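What the Hand Does All Day, and What Everyone Else Does Now
Placement report, second year, by Myroslav Didenko

3. The workplace

I spent my placement at Zarnent, a small firm that tests office equipment for other firms. Before August, a good part of that work was done by people pressing things. Somebody would press the button on a desk phone, or open and close a lid, 400 times, writing a tally on paper in bundles of five. The paper was then typed into a spreadsheet by somebody else, who had opinions about the handwriting.

The pressing is now done by a robotic hand on an arm, and the tally by a program called Eltudico. My question for this project was a simple one: what happened to the people who used to press?

4. How I went about it

I sat in the test room for 9 shifts and talked to everyone who would talk back. I also read the job logs, which come to 912 entries and are not a gripping read. My supervisor, Ostap Symonenko, asked me to keep my own views out of the results section. I have tried.

5. Results

Nobody lost their job. Two people changed theirs so much that they had to be given new titles, and neither can say the new title aloud without a slight pause. The woman who pressed phones is now a "test cell coordinator". She sets up the job, watches the first few cycles, and gets called back when the hand stops. She told me she used to go home with a sore thumb and now goes home with a sore neck from looking between the screen and the desk.

The log shows that most stops are short and dull. A part has moved, or the hand has closed a little to one side of where it should. The fix is usually to nudge the part and start again. What the log leaves out is the walking. The old job was done sitting down in one place, with the radio on. The new one is done in bits, between other jobs, and three of the staff said separately that they never feel they have finished anything.

On the other hand, no one wanted the tallies back. I asked each person whether they would return to the old way if the pay were the same. One said yes, then remembered the lids, and said no.

The knack of the work has shifted too. The older testers could feel a button going soft long before it failed, and would write "getting mushy" in the margin. Eltudico has no margin. For a few weeks that knowledge went nowhere, until the coordinator began pressing each sample herself at the start and end of a run and adding a comment to the job. Management calls this the Zakharchenko step, after the tester who kept asking for it. He would have preferred a pay rise.

6. Discussion

The firm's plan said the hand would "free staff for higher-value tasks". I asked what those were and got a different answer from each person, one of which was "emails". I don't think this was dishonest. The plan was written by people who knew what the machine would take over and had not yet thought much about what would be left — a common enough order to do things in.

There was also the matter of Sunday. The hand can run all weekend, so it was set to, and for a while the coordinator's phone rang whenever it stopped. This has been settled: a job that stops on Sunday stays stopped until the morning. It took 2 meetings.

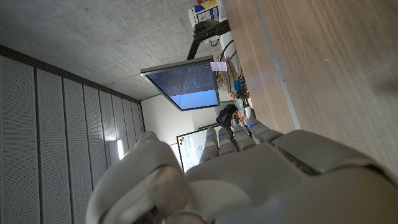 If I did the project again I would start before the hand was installed, so that I had my own notes on the old way of working and didn't have to lean on people's memories of it, which had grown fonder by the week. I would also visit Vetance, where a similar set-up has been in place for longer, to see whether the walking ever settles down. The coordinator has asked for a copy of this report. She says she will read it between stops.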